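Home | About | Trays | Canteens | Schools | News | Contact

September
By the Mellor press desk

MELLOR LAUNCHES THE GREMLEY, A SNACK TRAY FOR PEOPLE WHO WERE GOING TO EAT AT THEIR DESK ANYWAY

Mellor, the Steritz maker of trays, tubs and other things that get left in the staff kitchen, has today announced the Gremley, a small plastic tray for a small meal. It goes on sale to canteens, schools and offices this month and will reach shops in time for the season of packed lunches and broken promises about soup.

The Gremley holds one piece of fruit and one bread roll. It will hold other things if asked, but those were what we had in mind when we drew it, and we would like some credit for restraint. Our last tray, the Dralon, had five compartments, a slot for cutlery and a round hollow that was meant for a yoghurt pot. Customers wrote in to ask what the round hollow was for. A few sent photographs of what they had put in it. The Dralon remains on sale while stocks last, and stocks are lasting very well.

For the new tray we went back to a plain rectangle. The corners are rounded, the rim is raised, and the inside is one shallow recess with no walls across it. Our design team spent a good part of the spring arguing over a divider. Those in favour said that people like to keep their food apart. Those against said that people can manage this themselves by putting one thing at one end and another thing at the other. The second group won, mainly by making a tray without a divider and leaving it on the first group's table over lunch.

The recess has a matte finish and is a shade darker than the rim. We are told by the moulding shop that this was harder than it looks, and they have asked for it to be mentioned.

We tried the Gremley for one term in the canteen at our Steritz works, which serves 40 people at a sitting and hears from most of them afterwards. The canteen had been sending out apples and rolls on dinner plates, a system with two drawbacks. Plates take up a whole shelf, and an apple on a flat plate will go wherever it likes on the way to a table. The rim put a stop to most of the travelling. The shelf is now used for mugs, which had been living on the windowsill.

Comments from the trial were mixed in the usual way. One diner called the tray "perfectly all right", and we have put this on the box. Another wanted to know where the crisps were supposed to go. A third asked for it in grey, to match the carpet. We considered grey for most of an afternoon and decided that a lunch of this size needs all the cheering up it can get, so the Gremley comes in yellow.

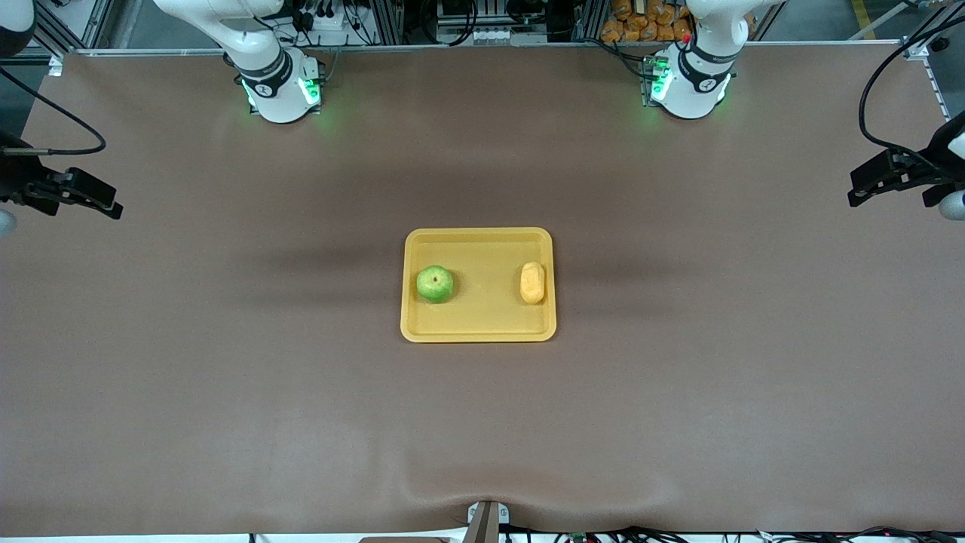 The yellow Gremley, with a green apple and a small oblong item resembling a bread roll. Lunch may be arranged the other way round.

The Gremley is sold in packs of 26 for canteens and schools, and singly for anyone at home with only one lunch to worry about. It stacks. A stack of 28 fits under our own canteen counter, two more than come in the pack, so there is space for the ones that turn up later in somebody's drawer. Trays should be washed in warm soapy water and dried before stacking, or they will cling to each other and have to be talked apart.

Existing Dralon customers can trade in their old trays against the price of the new one until the end of the month. Please empty the round hollow first.

Sample trays are available to the trade and to catering writers on request from the Mellor press desk in Steritz. Fruit and bread are not supplied.

ENDS

News | Older releases | Stockists | Back to top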